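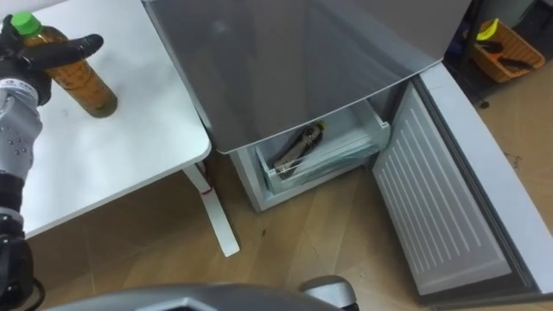
Gernov open day, Plendlow site, 2/28/22. Hand on the bottle, fridge task. Notes follow.

1/ Went to the Gernov open day in Plendlow. They had one station running all afternoon: a humanoid upper body, a table, a compact refrigerator. I stayed at the rope for most of it. Posting what I wrote down, in the order I wrote it down.

2/ The grasp first. The hand closes around the upper part of the bottle, with one long finger laid across just below the cap. I would have gone for the middle. Haruto Chiba, who runs the manipulation group, said they get less tilt on lift when the fingers are high on the bottle.

3/ The forearm wears a light grey fabric sleeve with small dark round markers all over it. Below that the arm is bare: joints, cables, black metal or plastic, I couldn't tell which from the rope. I asked if the sleeve snags. Answer: at the elbow, yes, and they re-tape it.

4/ Control is shared. An operator picks the target and the approach side, the policy does the reach and the close. Handover back to the operator is a foot pedal. Latency was not quoted and I did not get a straight answer when I asked twice.

5/ Payload limit at the hand is 700 grams, per the sheet on the wall. A half-liter drink is inside that. A full liter is not, and they said so without being pushed.

6/ Lower compartment of the fridge was open, door swung right out, with pliers or something like them lying in the clear drawer. The hand tools are the second object set. Thin handles on a smooth plastic floor are a much harder pick than a bottle standing on a table.

7/ Someone asked why a fridge. Chiba's list: a door with a seal that resists and then lets go, a drawer that binds if you pull off center, glossy surfaces that confuse depth, and low reach. The freezer section on this one is down near the floor, so the robot has to look steeply down past its own body to work there.

8/ That last point is underrated. With a head camera, part of the robot's own casing sits at the bottom of the view. Valentin Koller did the perception talk and said they mask it out with a fixed template – fine until the torso pitches, then the template is wrong by a few pixels and the planner sees an obstacle.

9/ Numbers from Koller's slide, bottle task only: 31 successes before the first drop in their longest logged run. No average given. I would like the average.

10/ Grip force is estimated from motor current. No tactile skin on the fingers yet. A plastic bottle is a decent test of that, as it shows you the squeeze right away.

11/ Cycle time was slow. I make a bottle pick 10 seconds from reach to lift, and they were open that it is speed-limited for visitors.

12/ Still unclear to me: how it closes the freezer door afterward. I saw reaching and grasping at this station, no door closing. Chiba says the push is scripted, with the learned version planned for August.

13/ The Fotcombe people were there too with a gantry cell. Different problem, separate thread when I've typed up the notes.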